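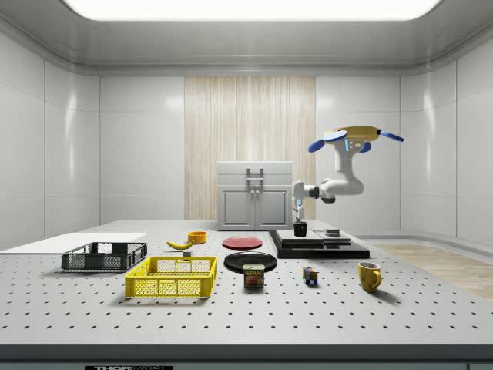

Rajeshwari Iyengar thinks I should shut up and wait for the remaster of Plamirance before deciding I hate it. She wrote that under my last entry, and added that the trailer "looks exactly how I remember it," and I've been chewing on that for two days. It looks nothing like how I remember it. I went and checked.

July 2018

Dug the old console out after dinner. Memory card still reads. My save from the first time through says 109 hours, and I can account for maybe half of them. The rest must be me walking up and down the pier at Vastcombe waiting for the ferry, which only comes if you've talked to the net mender twice. I had forgotten that completely. I talked to him once tonight and stood there like an idiot until I got up to look for the guide.

So, the trailer. Two minutes of it and about ten seconds of anyone playing. The pier is now lit like a hotel lobby. The net mender has eyelashes. They've "reimagined" the battle music, and what I heard of it was the same tune with a choir on top, and I've never once heard a tune improved by a choir. The publisher's post says it has been rebuilt from the ground up. Next paragraph, same post, says every line of the original has been preserved. I don't see how both can be true, and I notice they didn't show a menu. When a company is proud of its menus you see the menus.

Then the price. Full price, plus a season pass for a game that was finished years ago. What's in the pass? "New stories from the world of Plamirance." I have played the world of Plamirance. Most of it is one road.

Rajeshwari's argument, to be fair to her, is that the old one will still be there if the new one stinks. Will it, though? My disc has a scratch that makes the desert chapter hang if you open the map. The shop version got pulled in February, right before the announcement, and I don't believe for a second that was a coincidence. Kulkarni had a used copy in the glass case last month. Same case, same copy, now more than double. I asked the kid at the counter and he shrugged and said people want it now.

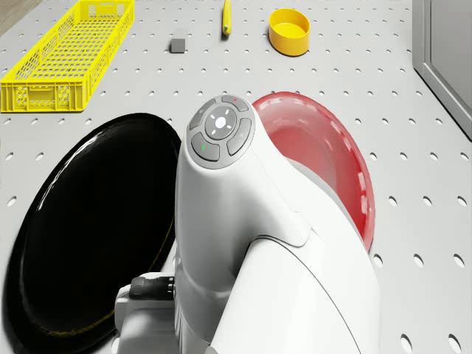

White arm with its buttons, yellow crate behind.

Later. Got the ferry. Net mender, twice, then leave the screen and come back in.

Played on to the lighthouse, and I'll put this down even though it hurts my case: the camera is awful. I'd been telling people it was fine. You can't see what's hitting you on the stairs, and I died there three times to the same bird. If they fix the camera I'll say so here. I still won't pay up front for it. I did that with the last one they "rebuilt" and got a patch of 638 megabytes on day one and a frozen title screen.

Also the translation. I had the lighthouse keeper's speech in my head as a great sad thing, and it's four lines, one with a typo. Maybe I was fourteen. Maybe I'd padded it out over the years. Rajeshwari will say this proves her point about memory, and she can have that one.

Saved at the top of the lighthouse, slot two, so as not to touch the old file. Need a new battery for the controller. Desert tomorrow, with the map closed.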